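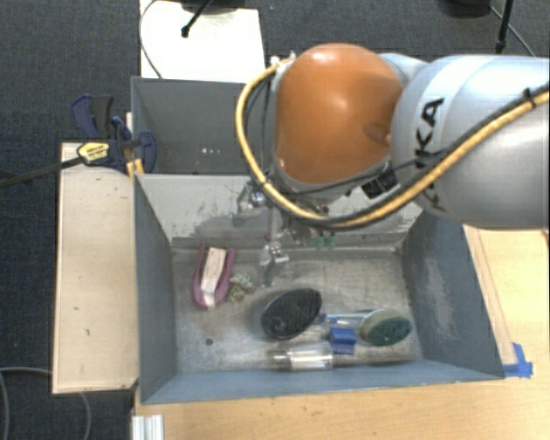
Bin condition and surface record, 2022-11-03. Entry by F. Khan, for the Stockdale workshop file. The purpose of this entry is to set down the condition of the gray metal bins before the Natex coating order is confirmed, so that the next person to open the file has the same starting point. Inspection was carried out with the household items left in place, as agreed with Marisol Valdovinos. On the first bin the wear is uneven. The back wall carries dark scrapes and peeling patches, mostly along its lower half, while the right wall shows a pale rubbed patch near the middle. The floor is worn and mottled gray-brown throughout. The front and left walls are smooth and plain by comparison and are not proposed for treatment at this stage. There is a small round hole in the left part of the floor. It does not appear on the drawing held in the workshop, and Callum Bellamy has been asked to check the drawing against the purchase record.

Stock and reference. The bins were entered under order 3593 with Rendalico. The order covers 6 bins, of which 2 have been assigned to household items and the remainder are in the store. The supplier's finish note gives no repair procedure for the interior. Keegan Pearce recalls that a touch-up paint was supplied in September but no container has been found on the paint shelf. The shelf label reads "bin gray, interior," with an empty space behind it. Entry left open.

Cleaning. Loose flakes are to be removed with a nylon brush and a dry cloth. Solvent is not to be used on the back wall until the type of paint is known. Last time the cloth was rinsed and reused, and grit was carried from the floor onto the walls. A fresh cloth is to be used for each wall. Items are to be lifted out by hand and placed on the side tray, then wiped before they go back. The U-shaped purple-pink piece stays in the household set; its position at the left rear was recorded before cleaning and need not be restored.

Coating. Two options were discussed with Hadiza Ugwu. The first is to strip and recoat the back wall and floor only. The second is to fit a removable liner from Fellodetti over the existing floor and leave the walls alone. The Fellodetti quotation stands at 1300 dollars for the full set, delivery included. My preference is for the liner, subject to the corner fit. The walls slope, and a liner cut to the rim measurement will ride up at the corners. Measurements must be taken at the floor.

Floor length, inside: to be taken
Floor width, inside: to be taken
Hole, distance from left wall: to be taken
Hole, diameter: to be taken

The steel rule from the bench drawer has a damaged end and should be read from the first full mark. H. Ugwu has the other one.

Added later. C.B. reports that the purchase record shows a drain hole as an optional item, without saying which bins received it. Remaining bins in the store to be turned over and checked before Fellodetti is answered. K.P. to hold the Natex order until then.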